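Ticket: sachets from Simance order clumping, scoop weights inconsistent
Product: Jatico fibre and meal replacement powder (vanilla)
Supplier: Simance
Site: Brenville
Priority: normal
Status: open, awaiting supplier

Initial report

Sachets from the September delivery do not disperse in cold water. Contents form lumps on contact and a gel layer settles at the bottom of the shaker. The previous delivery, mixed the same way, gave a smooth drink in under a minute. Two users on the programme have also reported that the loose tub of the same product gives a different serving weight depending on who fills the scoop.

Instructions on the carton: one sachet in 200 ml water, shake, drink straight away, follow with a second glass of water.

Entry 1, 09:20

Checked storage. Cartons are kept on the lower shelf of the stockroom, next to the outside wall. No tears in the outer packaging. Opened one sachet from the top carton and one from the bottom. Top sachet poured freely. Bottom sachet came out in two pieces and a quantity of dust.

Seal on the bottom sachet looked complete but could be peeled back at one corner with a fingernail. Kept both wrappers. 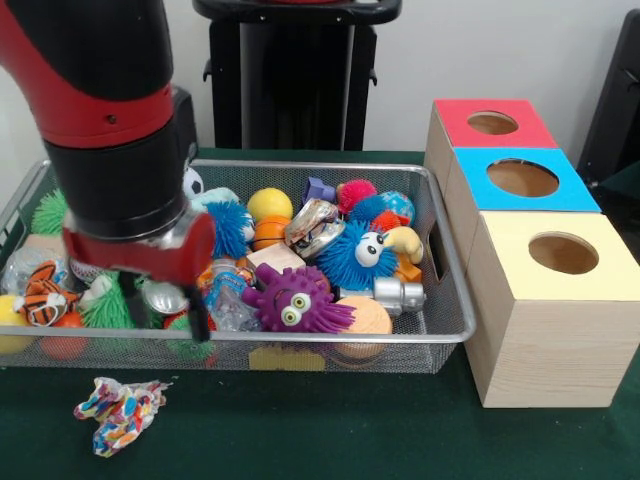 Repeated with a further pair from the same carton. Same result at the bottom, although the seal on that one was sound. A bad seal therefore does not explain every case. Carton moved to the cupboard above the worktop pending reply.

Entry 2, 10:45

Mixing test. Tap water, same shaker, one sachet each time.

Cold water, powder first: lumps, gel at base.
Cold water, water first: fewer lumps, some powder stuck to lid.
Lukewarm water, water first: smooth after 20 seconds.
Lukewarm water, powder first: one large lump.

Order of filling makes more difference than temperature. The carton leaflet does not give an order. The old leaflet, still in the file, says water first. Requested confirmation from Simance that the wording was changed on purpose.

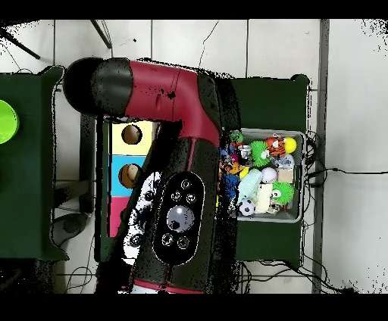
Red and black arm with the button panel on its lower segment.

Entry 3, 11:30

Scoop test on the tub. Level scoop, tapped once: matches the label. Heaped scoop: well over. Scoop pressed against the side of the tub: over again, and the powder leaves the scoop as a plug, which then fails to mix. Advised users to level with the back of a knife and not to press.

Scales checked with the 2000 g reference weight before and after. Reading correct both times. That weight is far above a single serving, so a smaller reference is needed before the scoop figures can be sent to the supplier. Requested one from stores. 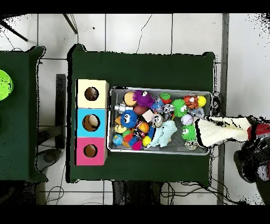 Mesh tray on the green table, stacked cubes to the left.

Entry 4, 14:10

Reply from Simance, summarised. The thickener in Jatico now comes from Ma and has a finer grain than the previous one. Finer grain takes up water faster at the surface, so dry powder gets sealed inside the lump. Supplier regards this as normal behaviour and has no objection to lukewarm water. No comment on the sachet seals. No comment on the leaflet.

Asked again about both. Also asked whether the finer grain changes the volume of a level scoop, as the scoop supplied with the tub is the same part as before.

Entry 5, 15:40

Interim instructions issued to users:

Put the water in first.
Use lukewarm water where possible.
Shake for 20 seconds, wait, shake again.
If any lumps remain, sieve or discard. Do not swallow dry powder or lumps.
Drink the second glass of water as before.
Do not use a sachet that arrives hard or with a lifted corner.
Keep to 3 servings a day, as on the label. A poorly mixed serving still counts as one.

One user asked whether two half sachets could be taken instead of one. Label does not cover this. Referred to the pharmacist.

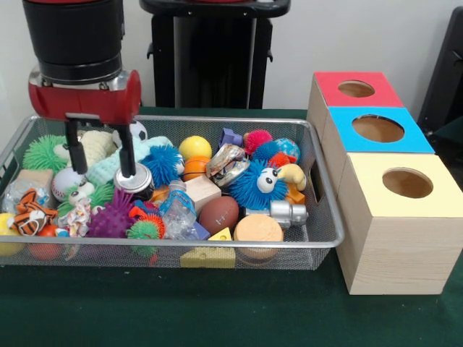 Open gripper over the toy basket.

Entry 6, 16:25

Replacement carton offered by Simance for the sachets with lifted corners only. Accepted. Clumped sachets with good seals not covered at present; wrappers retained and batch code copied into the order record.

Outstanding:
Leaflet wording, with supplier.
Scoop volume, with supplier.
Small reference weight, with stores.
Recheck of the carton in the cupboard after 2 weeks.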